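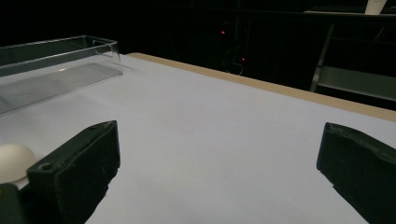
¿Hace falta una bandeja para los huevos?

Por Ida Janssen

Cada primavera vuelve la misma pregunta al buzón de este boletín, y cada primavera la contesto de mala gana. ¿Conviene sacar los huevos del cartón y pasarlos a un recipiente de plástico transparente? Los catálogos dicen que sí, claro. Los catálogos también decían que necesitábamos un cajón solo para limones.

Mi postura de partida era que no. El cartón viene gratis con los huevos, se apila, lleva la fecha impresa y cuando se acaba va al reciclaje. Pero Jana Frerichs, que lleva la sección de despensa y tiene más paciencia que yo con los organizadores, insistió en que probara un mes entero antes de seguir quejándome. Así que en abril vacié un estante del frigorífico, compré dos bandejas (una de Bodero y otra de Vultis, las dos alargadas, sin tapa) y guardé los huevos como manda la moda.

Lo primero que se descubre es que una bandeja lisa y un huevo no se llevan bien. Un huevo rueda. Si la bandeja va llena, los huevos se sujetan unos a otros y no pasa nada; si quedan tres, cada vez que alguien abre la puerta con prisa se oye un golpecito. En un mes se me cascaron dos, los dos a última hora de la semana, con la bandeja medio vacía. En el cartón no se me había cascado ninguno desde que me mudé a Sulcombe, y de eso hace ya bastante.

Después está el asunto de pasarlos de un sitio a otro. Los vídeos de orden lo resuelven en cuatro segundos con música. En mi cocina es sacar los huevos, dejarlos en la mesa, enjuagar la bandeja, secarla, darse cuenta de que uno se ha ido rodando hacia el borde, pararlo con el codo y volver a empezar. Pascal Weidemann me escribió que pone un paño de cocina doblado debajo mientras trasvasa, y reconozco que funciona. También me escribió que así tarda «muy poco». Le creo lo primero.

Y luego la fecha. Al tirar el cartón se pierde el consumo preferente, y quien diga que se acuerda miente un poco. La solución habitual es recortar el trozo con la fecha y meterlo en el fondo de la bandeja, donde se humedece y se pega. Anneliese Voß lo apunta a lápiz en un trozo de cinta de papel en el frontal, y es lo único de todo este experimento que me he quedado para otras cosas: ahora llevan cinta el caldo, el arroz cocido y un bote de mostaza del que sospechaba.

A favor del plástico transparente, porque algo hay: se ve lo que queda. Suena a poca cosa, pero el cartón cerrado engaña, y más de una vez he vuelto de la compra sin huevos convencida de que había media docena y encontrando una sola pieza solitaria al levantar la tapa. Con la bandeja eso no ocurre. También se limpia mejor que un cartón, que directamente no se limpia. Si un huevo se rompe dentro, se saca la bandeja entera, se lava con agua y jabón y el estante ni se entera.

El precio es otra conversación. La de Bodero cuesta 6 euros y la de Vultis 10, y no he encontrado nada que justifique los cuatro de diferencia, salvo una esquina algo más redonda. Dörte Reuter me habló de un juego de Girard con el que se viste el frigorífico completo, de arriba abajo, por casi 300. No lo he probado ni pienso hacerlo. Por ese dinero espero que el frigorífico haga la cena.

Si de todos modos quiere intentarlo, unas cuantas cosas que me habría gustado saber antes de comprar:

Mida el estante por dentro y con la puerta cerrada. La bandeja larga entra muy bien en la foto y luego tropieza con el cajón de las verduras.

Fórrela con algo. Una hoja de papel de cocina doblada basta para que los huevos no corran tanto, y se cambia cuando toca.

No la ponga en la puerta, por mucho que el hueco parezca hecho a medida. Ahí hay más movimiento y más cambios de temperatura.

Los huevos nuevos, al fondo. Los viejos, delante. Ya sé que lo sabe; yo también lo sabía y aun así los mezclé la segunda semana.

No los lave antes de guardarlos. Si alguno viene sucio, se limpia en seco o se aparta para usarlo pronto.

¿Y ahora qué tengo en el frigorífico? El cartón, otra vez. Una de las bandejas ha pasado al armario de las especias, donde los sobres sueltos se quedan de pie sin rodar a ninguna parte — para eso sí la recomendaría. La otra la uso en la mesa cuando hago bizcocho, para tener los huevos a mano y que las cáscaras vuelvan a algún sitio que no sea la encimera. Jana sostiene que eso es darle la razón. Yo sostengo que un cuenco de los de siempre habría hecho lo mismo.

Seguiremos en el próximo número con los tarros herméticos para harina, sobre los que han llegado 50 mensajes, casi todos enfadados.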